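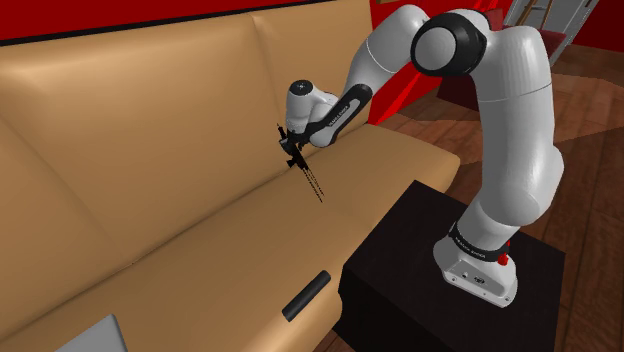 The spring term of the Prurkdale Robotics Club closed on 28/04/2019, and as faculty adviser I wish to record on this page what the members accomplished. Enrollment stood at 23 students, most of whom had never written a line of code for a robot before October.

The club works entirely in simulation. Each team is given the same virtual arm and the same set of household rooms, and must write a program that moves the gripper to a chosen object, closes on it and lifts it clear. A run is scored out of 30. Points are taken off for striking the furniture, and a team may restart a run no more than 2 times.

Living room tasks proved harder than the members expected. A sofa seat is wide, and the arm must reach across it from a fixed base -- a matter of planning the elbow and wrist before anything else is attempted. Several teams rewrote their approach paths after the first round of scoring, and the Gorumley team kept a written log of every change, which I have asked all teams to adopt next year. 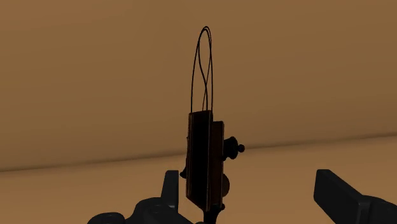 Objects of uneven shape received their own session. Thin parts and side knobs leave few good places for two fingers to close, and members were asked to sketch their intended grip on paper before running any code. The teams from Langlois and Bemham disagreed at some length over whether to approach from the side or from below. Both methods were entered for scoring, and the Bemham entry finished ahead with 21 points.

Registration for next year will open in the fall. Returning members should save their project folders to the shared drive before the accounts are cleared, and should return any borrowed manuals to the club office.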